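Print this message | E-mail this message to a friend

Re: Oiling the new tops
Posted in November by the list member at Grundmont

On the Fidum list, another member wrote:

> We are 22 days into our Skurusura kitchen and the worktop
> instructions run to two lines, one of which is "enjoy". Do I
> oil it, wax it or leave it alone? My brother-in-law says linseed.
> He says linseed about everything.

Your brother-in-law is half right, which is a good average for this list. Linseed will protect the wood and also turn it the colour of weak tea by spring. If you chose a pale top because you like pale tops, buy a clear hard-wax oil instead and put it on as though you were paying for it by the drop. You will be, at 634 for the big tin. Get the small one.

I did ours last winter, when the heating was on and the windows were shut, and spent the evening with a headache. Open a window. Wipe off whatever hasn't soaked in after a quarter of an hour, or it goes tacky and collects toast crumbs until you sand it. I have sanded it.
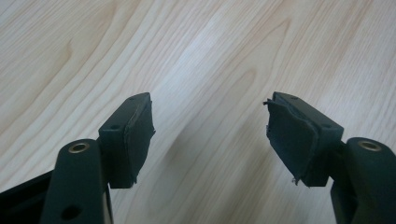 Pale wood with a wavy grain, and a bit of shine in the middle.

As for the finish, I'd stop well before gloss. A slight sheen hides a good deal, while a proper shine shows every plate you ever slid across it. The Sung leaflet that came with our sink recommends 243 grit between coats, a paper I have yet to find in any shop. I used 240 and await the consequences.

Two coats on top, one underneath if you can reach, and an extra one round the sink cut-out — that's where ours went black, under a tap I had been meaning to see to. Do the end grain by the dishwasher as well. Steam gets in there and the edge swells up like a wet paperback.

Rags: lay them flat outside to dry before you bin them. Oily rags in a heap can catch fire on their own, and then the question of oil or wax rather settles itself.

Does anyone still have the thread on getting turmeric out? I'm asking for the left-hand side of the hob.

Print this message | E-mail this message to a friend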